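Perrin College Robotics Club
Pre-session inspection: two-arm sorting station (Jolus project)
Inspected by: Solange Vidal, technical supervisor
Date: 29 June 2021

Each item is to be marked Pass, Action or Not checked. Students may not enable the arms until every Action item has been signed off.

1. Mounting bolts on both arms
Pass. Checked with the club torque wrench before power was applied.

2. Emergency stop, left and right
Pass. The right-hand button is stiff and should be replaced before the Estard heat.

3. Speed limit
Pass. Set to 60 per cent for all student sessions. The limit is not to be raised without written permission.

4. Gripper fingers and brackets
Pass, with comment. Printed parts are to be examined for cracks at the bolt holes before each session. Spare fingers are in the Tustell cabinet, drawer 7.

5. Cables at the wrists
Action. The cables hang in a loop and must not catch on the rim of a bin when the arms are lowered together.
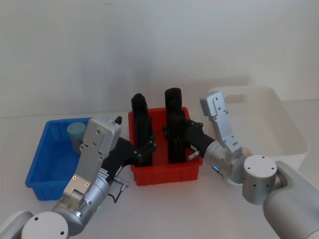 Both arms at the red bin, with the blue and white bins to either side. 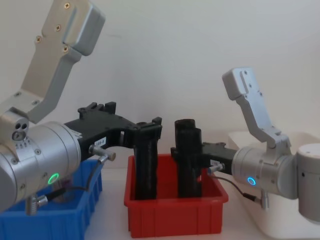
6. Clearance between arms
Action. The team's program allows both grippers into the same bin. This is permitted at reduced speed only, with one student at each stop button — no exceptions during demonstrations.

7. Bin positions
Not checked. The tape marks had not been laid at the time of inspection.

8. Eye protection and hair ties
Pass.

9. Session log
Action. Entries for February are incomplete. The team leader is to supply them.

Items 5, 6 and 9 to be re-inspected before the next session. Signed copy to Room 107.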